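Faz agora dois anos que entrei para o armazém da Cardoso e nunca me imaginei a escrever sobre braços robóticos ao serão. Mas ando mesmo entusiasmado, e a minha irmã já me pediu para falar de outra coisa ao jantar, por isso fica aqui.

Para quem não me conhece: trabalhamos com brinquedos. Chegam caixas com tudo misturado, separamos, verificamos e voltamos a embalar para as lojas. Em dezembro é uma loucura. No último passaram-nos 914 caixas pelas mãos numa só semana, e quando digo mãos são mesmo mãos - as minhas ao fim do dia nem queriam abrir uma garrafa.

O braço chegou na primavera, com um programa da Nivov, e o Bernardo Prata ficou responsável por lhe ensinar as peças. Ensinar é a palavra que usamos todos. Espalham-se bonecos e carrinhos no chão, experimenta-se uma pega, muda-se a posição, repete-se. Nos primeiros dias fizemos 90 tentativas até à hora de almoço e eu estava colado àquilo como um miúdo!

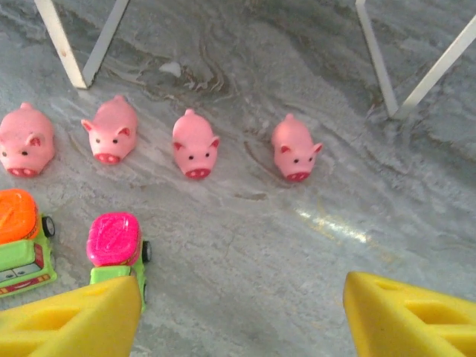
O que mudou para nós foi sobretudo a ordem do dia. Dantes eu passava a manhã inteira curvado sobre as caixas. Agora faço duas horas de separação e o resto é ver o que o braço deixou para trás, corrigir etiquetas e falar com as lojas (coisa de que descobri que gosto bastante). O Imad Tannous, que tem muito mais anos de casa do que eu, foi o mais desconfiado e hoje é quem melhor percebe porque é que uma pega falha. Olha para uma peça arredondada e diz logo por que lado se deve agarrar.

Claro que houve medo, e ainda há algum. Perguntámos na reunião se alguém ia sair e a resposta foi que não, pelo menos este ano. Gostava de ter isso por escrito e já o disse a quem devia. Também pedimos formação para toda a equipa, e a primeira sessão ficou marcada para 20 de junho. Vou levar uma lista de perguntas, a começar pelos peluches, que continuam a ser todos nossos.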